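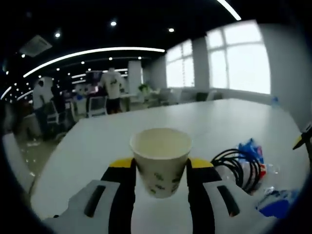

搬到 Trernholm 两年,喝茶的习惯改了不少。这几条写给问过我的人,想到哪写到哪。

先说水。这边的水偏硬,烧开放凉以后表面有一层薄膜,壶底结白垢。同一包绿茶,在老家泡出来是清的,在这里泡出来发暗,味道也闷。一开始我以为是茶叶受潮了,扔了大半罐,后来换成滤过的水再泡,味道就回来了一些。

滤水壶我用的是最普通的那种,滤芯一个月一换。超过一个月还能出水,但茶汤颜色会变,对比一下就知道。瓶装水也试过,挑钠含量低的买,泡绿茶可以,天天这么喝太贵,搬回家也重。

绿茶的水温我一般控制在八十度上下。没有温度计就烧开后倒进另一个杯子,再倒回来,等两三分钟。用一次性纸杯泡的话不用这么讲究,纸杯壁薄,凉得快,但也泡不出什么香气,喝个热乎而已。

红茶反过来,水要滚。同事 Craig Tennant 喝红茶必加牛奶,而且先倒牛奶。我问过为什么,他说家里一直这样。我照着做了一次,奶味很平,茶味也淡,后来还是先泡茶后加奶。两种都有人坚持,不争。

本地超市的茶包分量很足,一包我能泡两杯。泡四分钟以上就发涩,加糖也压不住。想喝淡的就两分钟捞出来,别挤茶包,挤出来的那点水最苦。

说说买茶叶。城里有一家叫 Gumede 的店,在旧市场后面那条街,老板是 Archie Menzies。散茶按克卖,最小可以称二十五克,适合试新的。店里乌龙比绿茶好,绿茶进货慢,买之前问一下是哪一季的。九月去的时候还有春茶,颜色已经偏黄,我没买。

Gumede 的炭焙乌龙我回购了三次。前两泡有点火气,第三泡开始顺口,能喝到第六泡。盖碗、小壶都行,马克杯闷着泡不行,太浓。

有人问盖碗烫手怎么办。水别倒满,到碗沿下面一指的位置;拿的时候捏碗沿外翻的那一圈,食指按盖钮。还是烫就换把小壶,不丢人。我那只盖碗是 110 毫升的,放 5 克茶,一个人喝正好。

茶叶存放:绿茶密封后放冰箱,跟鱼和葱分开。拿出来先在室温放一会儿再开袋,不然袋子里结水汽。乌龙和红茶放柜子里就行,离灶台远一点。普洱我不懂,不乱说。

邻居 Archie Sutherland 不喝绿茶,说有股草味。上周给他泡了一杯焙火重的,没告诉他是什么,他喝完又要了一杯。之后他自己去买了一袋,买成了茉莉花茶,也喝得挺高兴。

再说冷泡。夏天我基本都喝这个:一升水放 8 克茶,冰箱里放一晚上,早上把茶叶滤掉。绿茶和清香型乌龙都合适,焙火重的冷泡出来没味道。当天喝完,别留到第二天。

玻璃瓶比塑料瓶好洗。瓶口要选宽的,手伸不进去的瓶子迟早会有一圈茶垢。茶垢用小苏打加一点热水泡半小时,再拿海绵擦,不用买专门的清洁剂。水垢用白醋,煮一次倒掉,再煮两次清水。

预算。我一个月花在茶上的钱折合人民币 300 左右,比喝咖啡的时候少一半。贵的茶也买过,一小罐 600,朋友推荐的。好喝是好喝,但没好到差价那个程度,后来招待人喝完了,没再买。

咖啡没完全戒。早上那杯还在喝,下午的换成了茶。睡眠比以前好一点,也可能是因为不加班了,说不清是哪个的功劳。下午四点以后我只喝焙茶或者大麦茶,再晚就喝白水。

Lewis Gillies 在评论里问带茶去办公室怎么弄。我的办法很简单:在家把茶叶按 3 克一份分好,装小密封袋,一次装 18 份,够一个月的工作日喝了。办公室放一个带滤网的杯子,泡好就把滤网拿出来搁在杯盖上。一直泡在里面,开个会回来就没法喝了。

补充一点,办公室饮水机的热水很多到不了九十度,泡红茶出味慢,时间要加长一些。有电热水壶就用电热水壶。

关于茶点:配绿茶我不吃甜的,一般是原味坚果。红茶配黄油饼干可以。乌龙配什么都行,我常吃的是超市的燕麦饼,不太甜,一盒十二片。

还有人问抹茶。买过一次,筛粉、温碗、打茶、洗茶筅,前后二十分钟,喝两分钟。茶筅没晾干还发霉了。剩下的粉拿去做了松饼,味道不错。

下次写怎么在这边买到当季的绿茶,我在等两家网店回邮件,有一家说运费要另算。有在用的店也可以发给我,最好写明多久能到。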